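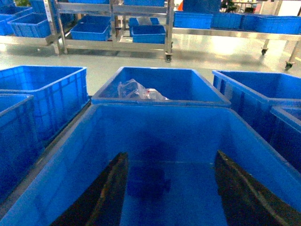 *Words by Halima Urio, for the Hurkedora home bar guide*

## 3. Making your first batch of ginger syrup

I make this one more than anything else in the guide, and it keeps my Pirkham mules going all through July. You'll want your syrup pan, a fine sieve and a clean bottle.

1. Slice 128 g of fresh ginger nice and thin. I leave the skin on (less faff!).
2. Tip it into the pan with equal weights of sugar and water, enough to cover it well.
3. Warm it gently, stirring, until the sugar has gone.
4. Turn the heat right down and leave it for 20 minutes with the lid on.
5. Let it cool for another 40 minutes, then strain it into the bottle.

**Caution:** hot syrup sticks to skin and burns badly — keep children well away from the hob.

**Note:** Babatunde Danladi likes his fierier and grates the ginger instead. It's lovely, but it does go cloudy, so strain it twice.

Pop the bottle in the fridge and give it a shake before you pour. Start with two teaspoons per drink and add more if you fancy it. Lime quantities are in section 4.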